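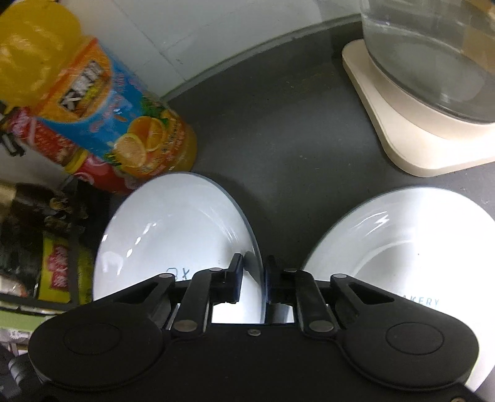 Food Service Operations, Course Handout 4
Portion, Plate and Waste

Course leader: Agnes Skjelbred
Revised 4/20/23

Reading before the class: chapter 3 in the course book, and the two pages from the Dremholm canteen which were handed out last time.

1. What we mean by a portion

A portion is the amount of one dish that the kitchen has decided to give to one guest. It is a decision and it must be written down. In many kitchens it lives only in the head of the person who stands at the counter, and then the portion changes when this person goes on vacation.

We separate three amounts:

Planned portion: the amount in the recipe.
Served portion: the amount which really comes on the plate.
Eaten portion: the served portion minus what comes back.

Students often mix the first and the second. In the exercises, please always write which one you use.

2. The size of the plate

It is an old observation among kitchen people that guests fill the plate they are given. At a self-service counter, a bigger plate usually gives a bigger served portion. How strong this effect is has been discussed for a long time, and the studies do not agree well with each other. I ask you to be careful when you quote them. Check if the guests served themselves or were served by staff, and check if they could come back for more.

The rim also matters. Two plates can have the same outer width, but one has a wide rim and the other almost no rim. The flat area where the food lies is then very different. When you compare plates, measure the inner area also.

In the canteen at Dremholm they changed to a plate with a wider rim and kept the same outer size. Vilgot Wallin, who was kitchen manager then, told our class that the guests made few comments on the plates but many comments on the new trays, which were too slippery.

3. How to measure plate waste

The method we use in this course is simple weighing. You need a scale, a bucket with a lid, and a form.

a) Weigh the empty bucket and write the weight on the bucket with a marker.
b) Let the guests scrape their own plates. Napkins go in another bucket.
c) Weigh when the serving is closed, and not before.
d) Subtract the bucket.
e) Divide by the number of guests.

Bones, peels and shells are a problem. Some kitchens count them as waste, some do not. In our forms we have a separate line for them, called "not edible." If you forget this line, a day with chicken legs will look terrible compared with a day with soup.

Drinks are not included. Sauce is included.

4. Worked calculation

A school kitchen serves 100 guests. The planned portion of potato is 150 grams. The full bucket weighs 5.2 kilos after lunch and the empty bucket weighs 1.2 kilos. The weight of the waste is therefore 4 kilos, or 40 grams for each guest.

Please note that these 40 grams are all food together and not only potato. We cannot say from this number that the potato portion should be smaller. To say this we must sort the waste, or at least look in the bucket and write down what we see. Last year several groups lost points on exactly this.

If the same kitchen serves 1,000 guests in a period and the result per guest stays the same, the total is 40 kilos. One day alone is weak material. I recommend 12 serving days, so that the whole menu has time to come around.

5. Serving waste and kitchen waste

Plate waste is only one part. Food which stood on the counter and was never taken is serving waste. Food that is lost in preparation or storage is kitchen waste. A kitchen which makes its portions smaller can get less plate waste and more serving waste at the same time, if it continues to cook the same amount. Nadine Chidiac's report from Gellholm shows this clearly in her table 2. Look at the weeks after the change in October.

6. Words for this chapter

Yield: the weight after preparation divided by the weight before.
Batch: the amount cooked at one time.
Holding time: how long the food is kept warm before it is served.
Scrape station: the place where guests empty their plates.

7. Exercises

Exercise 1. Choose one dish from your own workplace. Find the planned portion. Weigh 11 served portions and write the smallest, the largest and the average. Explain the difference in a few lines.

Exercise 2. Draw the scrape station at your workplace from above. Mark where a guest must stop and wait.

Exercise 3. Read the report from Gellholm again and suggest a change in batch size. Show your calculation.

The exercises can be done in pairs. Hand them in on paper to Ragnvald Strömberg in the course office, with both names on the first page. The scales can be borrowed from the same office, and they must come back with the batteries inside.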